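Progress report to Gokeo: shelving for the Rulldale workroom

Dear Latifa Chraibi,

I'm very happy to say the shelving is well on its way! Your grant has so far paid for the aluminium framing, the corner connectors and the side panels, all ordered through Kocsis. We have spent 1608 of the 2432 pounds, and the next invoice should be a small one.

The frames went together faster than I expected, once we had worked out which way round the connectors went (the first unit had to come apart again, and I'll own up to that). People have already started asking when they can move their boxes in, and we've had to be quite firm about waiting for the labels.
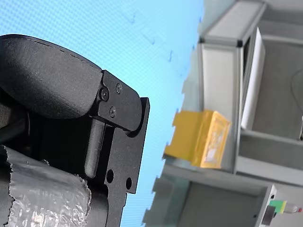
Rulldale, 4/6/20

The unit with the light grey frame has its top rail and its side panel, and there is a white sheet standing upright in the upper compartment, leaning against the back. It's a good tall space and I'm so pleased we went for that instead of two low shelves - sheet material used to end up behind the door, where it got bent.

Still to do: labels for all the compartments, a decision on how to keep cables tidy along the backs, and the second order from Satach, which is 100 pounds over the price we were first given. I have asked them to look at it again and will send you the answer as soon as I have it.

We would love you to come and see it all in April if you can manage it.

With warm thanks,
Pascual Vergara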